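Running suture on a practice pad: managing the thread

Work on one edge of the pad at a time and keep the tissue side well lit. A 13 cm thread is enough for a short row. Anything longer gets in the way while you learn.

1. Bring needle and thread in together, holding the thread a little behind the needle.

2. Set the needle in the driver at 90 degrees to the jaws, just past the middle of the curve.

3. Enter the tissue square to the surface and turn your wrist to follow the curve. Don't push straight ahead.

4. Take the needle out on the far side with the other instrument, then let go with the first.

5. Pull the thread through in short lengths, leaving a tail for the knot.

Between bites, let the left instrument take care of the slack. Lift it up and away from the tissue so the loop stays open and you can see where it comes down. 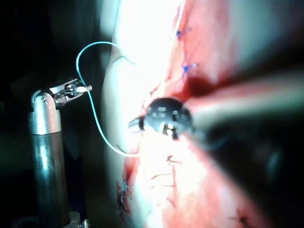

Grip the thread lightly if you will need that part again, as the jaws can fray it. Before the next bite, check that the loop isn't lying across your entry point. If it is, sweep it to the left and start again from step 2.

Blandine Brunet's knot tying page picks up from the last bite.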